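Robot Lab Handout 4: Setting Up the Two-Arm Cell in the Simulator
Notes for section, Bezawit Nigatu
Posted May 20, 2022

OK, so last week we got everyone a login and most of you got the empty table to load. This week we put arms on it. I'm going to go through it the way I do it at my own desk, including the fussy bits, and you can skip around if you've used Skivetti before. You'll need the scene file from the course folder (it's the one called Jadoon, version 8, and please don't use version 7, the tray walls in that one let things fall straight through).

Before you load anything

Close your other Skivetti windows. Set the physics rate to 1000 steps a second and leave the solver on its default. If your laptop fan starts screaming, drop the render quality first and leave the physics rate alone! People always do it the other way around and then their contacts go mushy and they email me at midnight.

Step 1. Load the table and both hands

Start with the matched pair of hands, fingers and thumbs, left and right. Send the "open" pose to both sides and wait for them to settle. You want the thumbs spread toward the middle of the table and the fingers straight. The things on the table should just be sitting there: blue tray at the left, little red piece, yellow container, white pad. If the red piece is creeping, your friction value didn't load, so reload the scene and check the log for a Prondow warning.

Take your time here – I want you to compare the left and right joint readouts line by line and write down any joint where they don't mirror each other. Sign errors love to hide in the thumb.
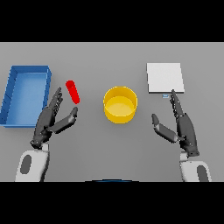

Step 2. Swap the left side

Now we change one end effector at a time, and we start with the left. Pause the sim, detach the hand at the wrist, and attach the Gremex gripper file from the same folder. Don't just delete the hand and drop the gripper where it used to be. The wrist frame has its own offset, and if you skip the attach command you'll get a gripper that looks fine until you rotate it, and then it swings out like a gate.

Unpause and bring the gripper up near the yellow container, slowly, staying above the table the whole way. Leave the right hand where it is for now. On the left you should have the black gripper with a red pad on each side, on the right still the dark hand with its fingers up by the white pad. 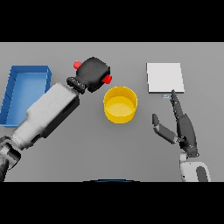 A mixed setup like that is a perfectly good one to work in, by the way, and a few of you will be using it for the final project. The thing to watch is the command vector. A gripper wants far fewer numbers than a hand does, so everything after the left wrist shifts down. If you tell the left gripper to close and the right thumb twitches, you're still using the old index table. Print the joint names (there's a one-line script for it at the bottom of the folder) and fix the table by hand. It's boring, I know.

Step 3. Swap the right side and check reach

Same routine on the right: pause, detach, attach, unpause. Then rebuild the index table again. Yes, again.

For the reach check we want each gripper to get to its own side without dragging an elbow through anything. Park the left one over the back of the tray and send the right one to the yellow container, coming in from above. For this check I put the red piece inside the tray so you have something to judge height against.

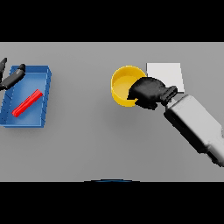 Go down in small moves and keep an eye on the contact count while you do it. If it jumps before the fingers are anywhere near the rim, your collision shapes are bigger than the shapes you see, and you need to turn on the collision overlay and look at the wrist first. Mine was off for most of December and I blamed the controller the entire time (sorry, controller).

Once you're happy, home both arms and save the scene under your own name. Run the reach check one more time from the saved file, since settings you changed while paused sometimes don't get written out.

What to turn in

Your saved scene, your index table for each of the three setups, and a short paragraph on whatever went wrong. I do read the paragraphs! Put the log in there too if it's under 581 lines, otherwise just paste the warnings. Questions go on the course board, and if the folder asks for a code, it's 2642.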